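So my bench arm kept crushing flower stems, and new fingers fixed most of it. I printed a ridged pair in green on the Stovik at our shared shop, 44 minutes each. Bolt them on, home the arm, then set the grip force to 19 and creep up from there (mine likes 78 for taped bundles, yours may not!). Come in slowly with the fingers wide open.

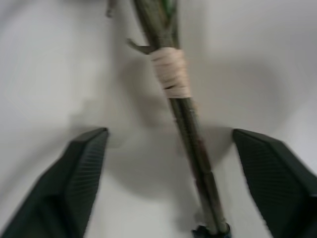 Close in steps of 6 and stop as soon as the stems quit sliding. Save that number!

Comments (2)

Ilen: Would softer filament work?

trudance: Ridges helped mine a ton, thanks!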